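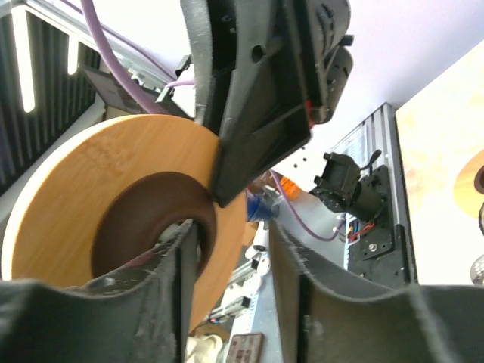 Session 6: Planning and paying for a two-arm work cell

Most of you came to this course wanting to talk about arms, and I love arms, so we will get to them! But the arm is the line in the budget that everybody remembers, and today is for all the other lines. Think about what sits between and around the arms once a bench is in use: cables that need enough slack to hang in a loop, a mounting plate with its screws and little coloured connectors, rails, strip lights, and of course the workpieces themselves, like the wooden ring with the brown recess. Every one of those has to be chosen, ordered and paid for by a real person with a real purchase form.

Start with the job

Before you open a catalogue, write one page about the job. What is the part? How big, how heavy, how slippery? Does one hand hold it while the other works, or do both hands work at once? Rongrong Ye's group did this for the Skestwood project last year and their page is in the shared folder. It is a lovely piece of work. Their first draft asked for a wide gripper, and by the time they had measured the parts properly they had changed the request to a narrower one with swappable fingers.

Fingers wear. Buy spares with the first order, so that the delivery charge is paid once and the fingers all come from the same batch. If you print your own, put the printing time in the plan as well as the material.

The five headings

Use these for your plan, in this order.

Arms and grippers. Include controllers, mounts and any adaptor plates.

Bench and frame. Table, rails, brackets, panels. Measure the doorway.

Cables and power. Count the sockets you have and the sockets you need. For cable length, move the arm by hand to its furthest reach, measure along the path the cable will really take, and add 200 mm. A cable that is tight at full stretch will pull on its connector every single cycle.

Lighting and cameras. Shiny parts and bright strips are a tricky mix, so try before you buy. Trudora will lend a lighting kit for 7 days if you ask early.

Parts to practise on. People leave this one out all the time. You will drop things, scratch things and wear the edges off things, and that is exactly what they are for.

Quotes and timing

Get 2 quotes for anything on the first heading. Ask each supplier what is included, and ask about delivery in writing. Diltberg quote without mounts, and Jia quote with them, so the two totals can't be laid side by side until you have added the missing lines yourself. Do that in the spreadsheet where the rest of us can see it.

If you want the cell running in July, work backwards from there. Put in a fortnight for fitting and testing after the last box arrives.

For next time

Bring your one-page job description and a first go at the five headings, with prices where you have them and question marks where you don't. Question marks are very welcome! Xinyi Kang will go through the order form with us in the second half, including the awkward box for delivery address.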